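Gripper trial starts at Drarncombe, cutlery first

A side-by-side test of robot gripper fingers is under way at the Zacharopoulos workshop in Drarncombe. Two arms, two makes of finger, one set of tableware. Results so far mixed.

Melina Kouris, running the trial, wants a straight answer on which finger copes with thin metal on a hard flat top. "Cups are easy. Anyone can do a cup," she said. "Spoons are where you lose the afternoon."
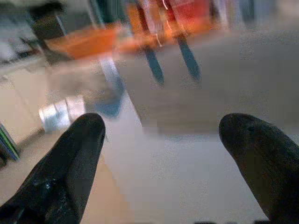
The plan is 200 picks per finger shape, then swap and go again. Flultel supplied the controller and Brallitz the spare fingers. Both firms have been told they'll see the figures at the same time, whichever way they go.

Wrist cameras are being compared too. Blur on fast moves is the main grumble. Panagiotis Kokkinos has asked for slower approach speeds untill it is sorted.

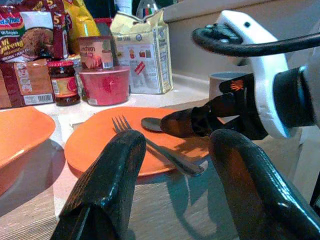 Crowded settings come up a lot in the notes. The team reckons a lone item on a bare top flatters any gripper, so some runs use a proper spread. A fork lying across an orange plate with a spoon on the same plate is a fair test, handles and tines at odd angles and shadows from the fingers over half of it. Kokkinos rates that kind of layout well above single items for finding faults.

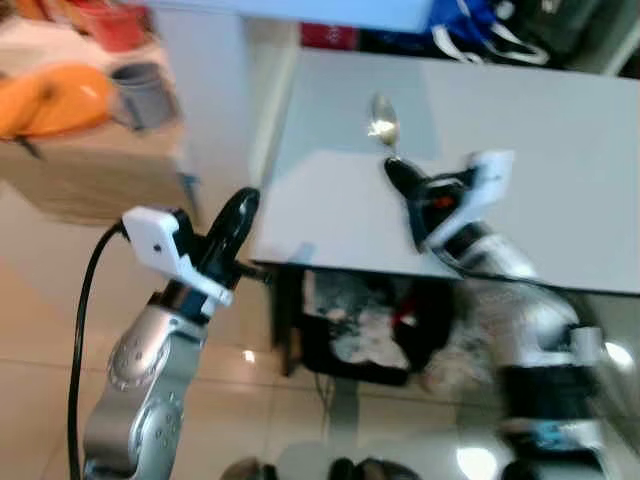

DRARNCOMBE, August

Single spoon runs are being kept in all the same, as a baseline. Kalliopi Makris logs each one by hand: finger angle, closing force, where on the handle the grip lands. Her sheet stood at 1,401 lines at the last save, early checks included.

Adelmo Ferraro, on the controller side, says closing force matters less than people think and approach angle more. Kouris not convinced. They have agreed to run it both ways and stop arguing.
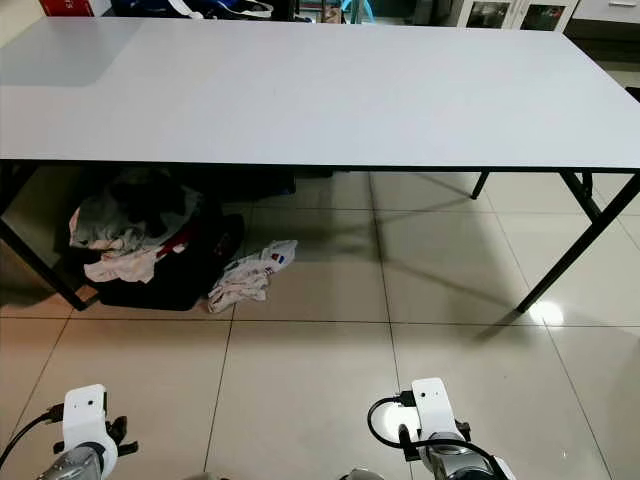 DRARNCOMBE, August, 4.30pm

Next up is a round of 70 start position checks with nothing on the table, to see wether both arms come back to the same spot. Efthymia Kourkoulas is doing those. Cable routing at the wrist gets looked at in the same session.

A write-up is due once the last 6 finger sets have been through. No word yet on a second site.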